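# Minutes – tables, spills and cleaning supplies

Held in the Limgate kitchen, Monday, 2 pm
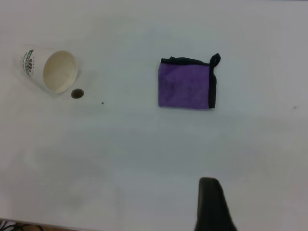
Catering and Refreshments Team, Limgate House

Chair: Zubaida Magsi
Apologies: Nolard site (no cover for the counter)

**1. Last minutes**

Agreed without changes. The item on the Fasden dishwasher is carried over, as the engineer's report has not come in.

**2. Spills on the white tables**

Zubaida raised the matter of a paper cup found on its side. The spill by it is dark brown and about the size of a coin, with a small speck further along. The meeting took it as the sort of mark that gets left until the end of the day because it looks too small to bother with. The white tops show everything, and two at Fasden now have rings that will not come out.

Agreed:

- Any spill is wiped when it is seen, whoever is nearest.
- Cups found on their side go in the bin once any drink left in them has been poured away.
- Small spots and crumbs near a spill are wiped at the same time.
- No scouring pads on the white tops.

**3. Cloths**

Purple microfibre cloths are for tables only. One is to be left folded on each table during opening hours, as in the picture. Blue stays at the sinks and yellow is for floors. Some purple cloths have been turning up in the floor bucket at Nolard and these should be thrown out, not washed and put back.

The team has 125 purple cloths across the three sites. It was asked whether this is enough with the laundry going out only twice a week. Limgate manages. Fasden runs short by the end of the week and will be given the spare pack from the top cupboard.

**4. Paper cups**

There are 600 cups in the store and the next order is due in June. Gündoğdu has quoted £418 for the next delivery, lids included. The present supplier has not replied to two emails.

There was some discussion about a wider cup that would be harder to knock over. Fasden would like to try it. Limgate pointed out that it would not fit the dispenser by the door. Left for now – Zubaida to ask Gündoğdu for a sample sleeve.

**5. Any other business**

The bin by the window fills up before lunch. A second one to be brought up from the basement.

The label on the cloth drawer has come off again.

**Actions**

- Zubaida Magsi: sample cups from Gündoğdu, and chase the dishwasher report
- Fasden: collect spare cloths
- Nolard: check the floor bucket and clear out any purple cloths
- Limgate: second bin, new drawer label

Next meeting at Nolard, same time.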